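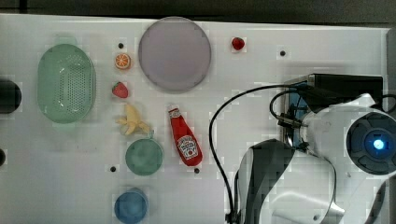
This folder contains short biographies of people who act, sing or present in the town of Zornmont and the villages near it. Please read this file before you copy anything, because the dates in particular need some care.

# Zornmont Stage and Screen Biographies

The collection was begun by Liya Hadgu for the entertainment pages of a local listings site. When the site closed, she gave the texts to Gaétan Lavoie and me, and we put them in one common format. There are 90 biographies now. Of these, 45 are complete, and the others have at least one empty field.

Last updated: September 29, 2024

## What is in the folder

| Path | Content |
|---|---|
| `people/` | one Markdown file per person |
| `people.csv` | the same facts as a table, without the long text |
| `credits.csv` | one line per role, song or programme |
| `sources.csv` | where each fact was found |
| `CHANGES.md` | list of corrections, newest first |

The Markdown files are the master copy. The two tables `people.csv` and `credits.csv` are made from them with the script `build.py`, so a correction made directly in the tables will be lost at the next build.

## Fields in `people.csv`

- `id` - short name in small letters, for example `yilma-t`
- `name_public` - the name the person works under
- `name_sort` - the name used for alphabetical order
- `born_year` - year only, four digits
- `born_place` - town or region, as the person gives it
- `work` - one or more of `actor`, `singer`, `presenter`, `dancer`, `online`
- `first_credit` - year of the first public work we can prove
- `active` - `yes`, `no` or `unknown`
- `checked_by` - initials of the last reader

We don't keep the full date of birth. The first version had it for many people, together with the star sign and the height, and Liya took most of it from fan pages. Two pages often gave two different birthdays, and one singer wrote to us that both were wrong. We removed the day and the month everywhere. Star signs and heights are also removed, and please do not send them again.

The field `net_worth` existed in the first version too. I could not find one number in it with a real source, so it is deleted.

## Names

Many people in the collection have Ethiopian names, where the second name is normally the father's name and not a family name. The old site sorted everybody by the last word. In `name_sort` we now follow the wish of the person, and if we have no answer we sort by the first name. This is why Tsegereda Yilma, who prefers it, is under Y, but Assefa, who performs with one name only, is under A.

If a person has changed the public name, the older name is in the long text only when the person agreed to this. It is never in the tables.

## How a biography is written

Each file has the same order: a first paragraph of two or three sentences, then "Early years", "Work", and "Other activities". A section without content is left out completely. We try to keep the text in plain English and in the past tense, except for the first sentence.

A typical opening looks like this:

> Tsegereda Yilma is a singer and stage actor. She is best known in Zornmont for the part of the older sister in the musical *Jevine*, which she played for two seasons. She has also recorded songs for children's radio.

Words like "famous", "talented" and "beloved" are taken out when we see them. I am sure that some are still there, mostly in the files that begin with the letters M to S, which I have read only once.

Private relationships are mentioned only if the person has spoken about them in an interview under their own name. "Is said to be dating" is not accepted as a source by us.

## Sources

Every line in `sources.csv` has a person, a field and a source type:

1. `programme` - printed theatre or concert programme
2. `interview` - newspaper, radio or video interview
3. `self` - the person told us by letter or e-mail
4. `web` - any other page
5. `old` - taken from the first version, source not known

The type `old` is the weak point. There are 48 facts still marked in this way, nearly all of them about school and early training. Use them with caution, or leave them out.

Gadisa Shiferaw lent us his collection of programmes from the Winton Theatre, and it was possible to correct 23 credits from them. The most common mistake was the year: the old texts gave the year of the announcement, and the play sometimes opened in the following spring. Understudies were also listed as the main cast in a few cases. In `credits.csv` they now have the value `understudy` in the column `role_type`.

## Known problems

- Two actors have almost the same name and worked at the Winton Theatre in the same years. I separated their credits as well as I could, but three lines are still marked `unsure`.
- Song titles in Amharic are written in Latin letters in different ways. There is no search help for this yet.
- The value `online` in the field `work` is too wide. It covers a person with a weekly cooking channel and also a person who put two comedy clips on a website.
- `active` was last checked in June and can be out of date.
- Some links in `sources.csv` go to pages which do not exist any more.

## Building the tables

```
python build.py --in people --out .
```

The script stops if a file has no `id` or if the same `id` is used twice. It gives only a warning for an empty `born_place`.

## Corrections

Please open an issue with the `id` of the person, the field, and what is wrong. A photo of a programme page is very welcome. If you are the person in the biography, you don't need to prove anything for `name_public`, `born_place` or `active` - we change it as you say. Requests to remove a whole biography go to Kerstin Amundsen, who answers them normally in one week.

## Licence

The texts and tables may be copied and changed if you name the collection. No portraits are included. The scanned programmes belong to Gadisa and are not part of this folder.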